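Trestlow Bench Colors

A picture collection of small lab bench setups: racks, tubes, beakers, bowls and brightly colored liquids on a plain white table.

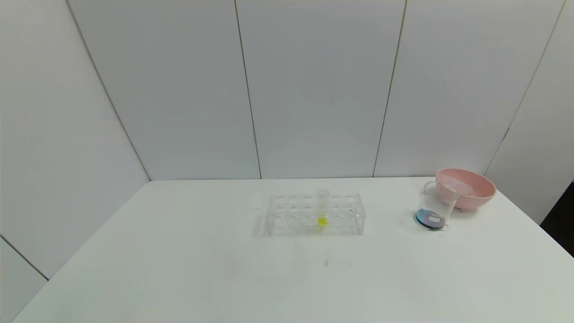
Trestlow started as a side folder of Zedilmont, our much bigger set of kitchen and workshop tables, and it grew up fast. Clear glass and clear acrylic are wonderful to look at and a real headache to label, and we kept wishing for one place where all of it was collected with decent notes. So we made one! If you enjoy staring at the bottom of a test tube and deciding where the yellow stops and the glass starts, you're in good company.

What's in it

423 pictures, each with a short written note and a list of the objects on the table. 300 of them are meant for training or browsing, and the rest are held back for checking. The object lists add up to 1116 entries in all, counting a rack as one entry and every tube in it as its own.

Most setups are sparse, and we like them that way. A rack with one tube standing in it says a lot more about how racks and tubes fit together than a rack crammed full (we have a few of those too, in the folder called full_racks).

What you'll meet on the table

Test tube racks, mostly clear acrylic with rows of round holes. The note says whether the rack is full, partly full or mostly empty, and which side of it the tubes are on.

Test tubes, with or without liquid. A tube gets its own entry even when all you can really make out is the rim poking up over the top plate.

Beakers, with a spout. These usually hold a shallow layer of something colored, and the same liquid can go from pale to quite dark within one beaker. We write "blue" and leave it there. Earlier notes tried "sky blue to navy" and things like that, and no two people agreed.

Plastic bowls, in pink and a few other colors. I love the bowls. They're the only soft, kitchen-looking thing on an otherwise very crisp table, and they make the glass in front of them so much harder to outline.

How the notes are written

Short sentences, everyday words. A note names the container first, then the color of what's in it, then how much: "empty," "a little," "half," "nearly full." We never name the liquid. Blue is blue, yellow is yellow, and nothing in Trestlow should be read as saying what a liquid is or what it's for. Please keep that rule if you send us new notes.

When something sits at the bottom of a beaker and it's hard to say what it is, the note says "small white object" or the like and the entry gets the tag unsure. Same for see-through pieces overlapping a bowl or another container. You'll run into that tag often, and I'd much rather have it there than a confident wrong guess.

Left and right are always from the viewer's side. "Leaning" is used for any container that isn't standing straight, with no minimum angle.

Known rough spots

Clear on clear is still our weakest area. A rack's side supports and the wall of a tube can run together, and the outlines in those places wobble by a few pixels.

White tables pick up smudges and small dark marks. These aren't labeled. If you're training something to find spills, please don't treat the marks as spills, and please don't treat missing labels as proof of a clean table either!

The walls are plain as well, light panels with darker seams between them. The seams make handy straight lines if you want to check your outlines against something, but they also mean backgrounds don't vary much. For messier surroundings, pair Trestlow with Llanos, which has the same note style and a lot more clutter.

Changes in version 2

Released in January. All beaker notes were reread, and the color words were cut down to a short fixed list (it's in colors.txt). The unsure tag is new. Tubes in racks used to be lumped into the rack's entry and now have their own, so totals from version 1 won't match.

Getting started

Unpack the archive, open index.csv, and look through the folder called one_tube first. It's the friendliest part of the set. The Rasetden viewer opens everything directly and shows the note beside each picture. Any ordinary image viewer works too if you don't mind having the notes open in a second window.

Found a tube we missed? Send the row number and a line on what you see. Corrections go into the next update.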